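Grastdale Community Gardens – Your Questions About Paths, Leaves and Garden Beds

We get a lot of lovely questions through the office, and Leanne Hollis has gathered up the ones that come in most often. If yours isn't here, please do drop us a line and we'll do our best to help.

Why don't you rake up the leaves under the trees?
We do get asked this one, usually in January when everything is crisp and crunchy underfoot! The leaves and bark are left on purpose. They shade the soil, hold in whatever moisture we're lucky enough to get, and break down into food for the roots. Mervyn Pickering, who looked after the grounds here for 18 years, used to top up the beds to about 50 millimetres and then let the trees do the rest, and we've kept to his way of doing things.

Do the paths get swept?
They do, early in the morning before the walking group sets off. Gum leaves and little bits of bark can be surprisingly slippery on concrete, so if you spot a build-up before we've got to it – especially after a windy night – please let us know. 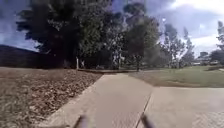
Mulch has a habit of wandering, and keeping it where it belongs is mostly a matter of good edges. Wherever a bed meets a path we like to have something solid between the two, and we try to keep the soil sitting a bit lower than the paving so that rain doesn't carry everything across. The raised concrete edge along the left of the footpath does this job, with the leafy ground dropping away beside it. When you're weeding near an edge, please pull the mulch back towards the trees when you finish.

Can I take some mulch home?
Not from the beds, I'm afraid, but there's a pile behind the Haslam Street shed that you're very welcome to. Please keep it to three buckets per household so there's enough to go around.

Can I bring a pram or wheelchair?
Yes, of course! Please stay on the concrete, as the mulched ground is uneven and small wheels tend to sink in it.

Who do I tell about a cracked or lifted slab?
Ring the office on extension 2311 and tell us the nearest tree or garden bed – we'll come and have a look.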